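Tablecloth under fruit sorting: crease up the middle, small fruit rolls

Forum: Table Linen and Surfaces

skornar_k
Posted Saturday, February 22, 2025

I sort small round fruit by color on a large table. The cover is a dark gray cloth with a white grid and stars on it, cotton blend according to the label.
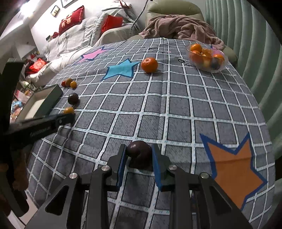 The problem is the fold crease. It has been in the cloth since I unpacked it in January. Smaller pieces that land near the crease drift off it and end up against the others. The box I sort into stands at the table edge, where the cloth starts to wrinkle on its way down. Washed once, line dried, no change. Is there a fix short of replacing the cloth?

gezer52
Steam it in place. Damp press cloth on top, iron on medium, work from the crease outward. Leave it flat for a full day before putting anything on it. Folding it again along the same line undoes the work.

Flomden
Disagree with ironing first. Check the backing. If it is coated, the iron will ruin it. Turn up a corner and look. Coated cloths relax with a hair dryer on low and a few heavy books.

skornar_k
Not coated. Same weave on both sides.

gezer52
Then iron it.

w_hattori
The crease is a minor cause. Any smooth cloth over a hard top lets round fruit travel. Put a felt underlay beneath it. Mine is 200 cm long, trimmed 7 cm short of the edge all round so that it does not show. Rolling stopped, and the crease flattened without ironing after 18 days.

Flomden
Felt also holds juice. One split plum and you are washing both layers. A shallow tray per color is cheaper and takes the cloth out of the question.

w_hattori
A tray adds a rim to reach over every time. For a few pieces that is more work than wiping felt.

Guder
Has anyone checked that the table is level? Pull the cloth off and put one piece of fruit on the bare top. If it rolls there, shim a leg and leave the cloth alone.

skornar_k
Checked with a spirit level. Level along the length, slightly low at the box end. I will shim that first, then iron. Felt if it still rolls.

Guder
Shim with something that does not compress. Folded cardboard settles within a week.

w_hattori
If you get to the felt, wash the cloth again before laying it. Mine shrank a little the second time and the overhang came out uneven.

Wakana Hattori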